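Drirken teardown set: README

Hi, and thanks for downloading this. I'm Despina Olteanu, and Drirken is my collection of notes and part records from taking apart old office desktops. It started as a spreadsheet on my own laptop, then other people at the reuse shop wanted it, and now it has a README, so I guess it's a project.

What's in it

There are 191 part records in the current version (the May one). Each record is a single part from a single tower: hard drive, memory module, graphics card, power supply, optical drive and so on. The towers are plain office machines of the kind that show up by the pallet when a company moves. I didn't include laptops or all-in-ones. They come apart so differently that they deserve their own set, and I don't have the patience for glue.

Every tower goes down on its side, panel off, with the open side up. I know some people like to work with the case standing, but I want to see the board and the cables together before I pull anything. The slatted aluminum table is great for this, by the way. I used to work on a wooden bench and kept losing screws in a crack at the back.
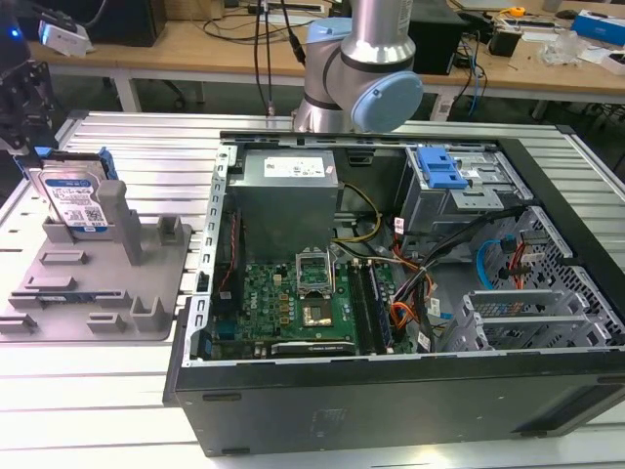
Cables are the part I get the most mail about. I write down the color and where each one goes before it's unplugged, and that goes in the cable_notes column. Wire colors are copied as I saw them, so "orange, red and black" means exactly that and you shouldn't read a voltage into it. The SATA cables get their own line. If a clip was already broken when I got there, the notes say so.

Columns

tower_id: the number on my masking tape label
part_type: drive, memory, card, supply, optical, board, other
maker: only if it's printed on the part itself
tray: yes, no or unknown
cable_notes: free text, sometimes long, sorry
condition: my opinion on a scale of 1 to 4, where 4 is "I'd put it in my own machine"
minutes: how long the part took to come out, by the kitchen timer

The minutes column is the messy one. I only started timing after the first 40 records, so those are blank — please don't fill them in with an average! I also pause the timer when I go looking for a screwdriver, which my nephew says is cheating.

Hard drives and where they sit

Drives get a section to themselves because they matter most to the people who give us the computers. Serial numbers are not in the files and never will be. I note the size of the drive, whether it came with a tray or bracket, and which holder it went into afterward. I like keeping drives upright in a slotted plate. The label stays readable and they don't get stacked on each other like pancakes, which was my old method and a bad one.

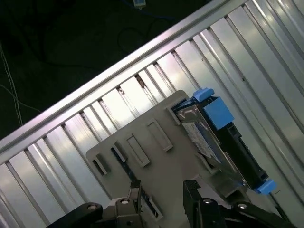 Does the tray count as part of the drive?
It gets its own value in the tray column, and the drive is still one record. Empty trays left behind in a cage are listed under "other".

Memory and processors

Memory modules are one record each, even when they're a matching pair. Processors aren't in the set at all. Most get pulled for testing before a tower reaches my table, and I didn't want a part type with 22 blanks and two real entries. If the socket was open when I got the machine, I say so in the board record and leave it there.
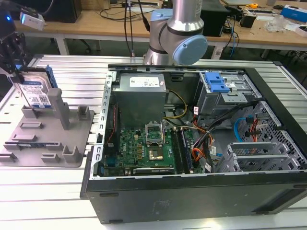 Known problems

A few maker entries are blank because the label was worn off or I couldn't read my own handwriting. Tower labels skip a few numbers in the middle (a roll of tape got wet). Condition scores from Saturday sessions run a little generous, and I've left them alone.

Using it

Use it for whatever you like, including classes and repair guides. A mention of Drirken would be nice. Corrections are very welcome — send me the tower_id and the part_type and I'll dig out the paper sheet and check.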